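Looking after comics when you live in a normal house

I've been buying comics since I was nine and storing them properly since I was thirty-four, so you can guess what shape the early ones are in. A few people at the swap table in Nallura asked me to write down what I do at home, and I've finally got around to it. None of this is archive-grade. I have a spare room, a hallway cupboard and a dog, and it all has to work around those.

Bags first

Get the size right before anything else. Current, Silver and Golden are all different widths, and a modern issue in a Silver bag slides about and dings its own corners. I buy Current in packs of 200 and keep a small stack of the bigger ones for the odd older book. If you've got magazines or those squarish small-press things, measure them. Don't guess at the shop, you'll guess wrong (I still have a whole unopened pack of bags that fit nothing I own).

Polypropylene is fine for most of what you've got. It does go cloudy and a bit wavy after a few years, and when it does, change it. Mylar is lovely and stays clear for ages, but it costs a lot more and the edges are sharp enough to catch a cover on the way in. I use it for maybe the top shelf of favourites and leave it at that.

Boards go in glossy side toward the comic if only one side is coated. I had half my collection the other way round until Temitope Ogundipe pulled one out at my kitchen table and went very quiet. Slide the board in first, all the way down, then the comic in front of it. Doing both together looks quicker and bends corners.

Tape: put it on the back of the bag, and fold the end over on itself to make a little tab. When you open it, take the tape right off and stick it to the edge of the table before you pull the comic out. Cover meets loose tape and that's the end of your cover. There are resealable bags too, but the sticky strip is on the flap, so I'd look for the kind with the strip on the body of the bag.

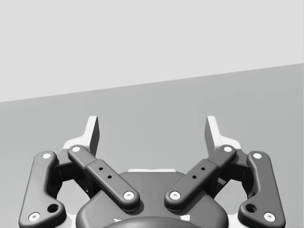 The other thing about bags is not to stuff them. One comic, one board. I know you can get two thin ones in together, and I did it for years with a mini-series I didn't care much about, and now they've both got a faint curve along the spine. If you really want to save room, put two comics back to back with one board between them, and only do it with reading copies.

Boxes

Short boxes, please. A long box looks like a bargain until it's full and you have to get it down from somewhere. I can carry a short box up the back steps with one hand on the rail, and that settled the matter for me.

Fold them up slowly the first time, and double-check the bottom flaps are sitting flat. Comics want to stand straight. Too loose and they slump and curl, too tight and you'll scrape them getting one out. I aim to be able to slip my flat hand in at the end of the row. When a box is only part full I fill the gap with a block of foam wrapped in an old pillowcase – a rolled-up towel does the job too, though it gets a bit linty.

Keep them off the floor. Mine sit on a pair of timber slats in the spare room, just 5 centimetres up, and that was enough when the washing machine hose let go one August and water came down the hall. Benedikt Bachmann across the road had his straight on the concrete in the garage and lost the bottom row of everything. Garages are bad anyway. So are roof spaces, they cook.

I don't stack more than three high. Lids go soft with time, and the bottom box ends up holding the lot on its comics.

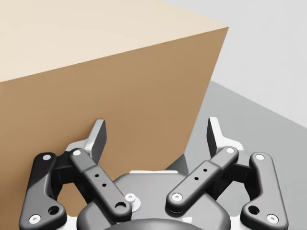
Labels I write in pencil on a bit of card and tuck into the handle hole, facing out. I used to write on the box in marker, and then I'd rearrange everything and have a box with four titles crossed out. Pencil and card! Takes a second to swap over.

Dividers are worth having, but you can cut your own from tired backing boards. Snip a tab at the top, write the title on it, done. Mine go alphabetical by title, then by number, with a separate section at the front called "to read" that is honestly most of a box by now. Don't file by publisher unless you've got a really good memory for who put out what.

Damp and light

I aim to keep the room under 50 per cent humidity and somewhere near comfortable for a person. A cheap little gauge on the shelf is plenty. Silica gel sachets help in a closed box if you dry them out every so often, otherwise they just sit there full. Leave a bit of space between the boxes and an outside wall so the air can move.

Sunlight is the sneaky one. Reds and yellows go first, and you won't notice until you lift the comic off its stand and see the difference against another copy. If you like to frame a cover (I do, I've got a run of Flollis down the hallway), rotate them. Mine change over every 4 months, and I use a UV acrylic in the frame, and they still never go on the wall opposite the window.

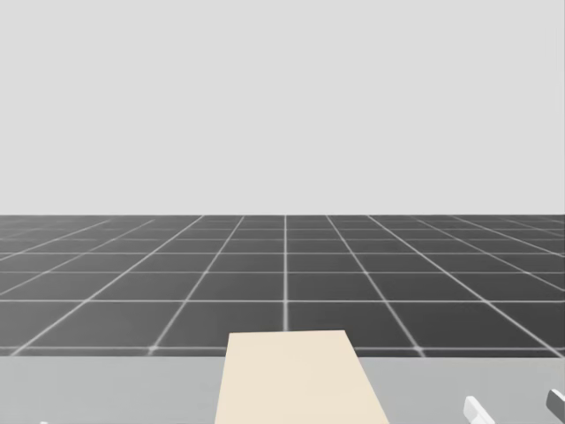

Smells and old collections

If you buy a batch second-hand and it smells of smoke or someone's shed, don't put it in with yours. Leave it in another room. I stand the comics upright and slightly open in a big plastic tub with an open dish of bicarb in the bottom, well clear of the paper, and put the lid on for a week or two. Swap the bicarb and go again if you need to. It won't fix everything. Forty-year-old newsprint smells like itself and I rather like it.

Check for silverfish while you're at it. Look along the spine for little grazed patches, and in the folds for what looks like pepper. Anything suspicious gets its old bag and board thrown out, outside, straight into the bin.

Rusty staples I leave alone. Ikechukwu Olaniyan swaps his over for clean ones and does a beautiful job, but he's got the hands for it and I've torn a centrefold trying.

Reading them

Wash your hands and dry them properly. No gloves, you can't feel the page and you'll crease it. Lay the comic on a table or a cushion, open it only as far as you need, and turn from the top corner. Drinks live on a different surface from comics in my house. I lost a nice Correa annual to a cup of tea and I was standing right beside it.

For lending, I keep a notebook with the title, the name and the month. Trade paperbacks go to anybody. Single issues go to people who've seen the bag speech.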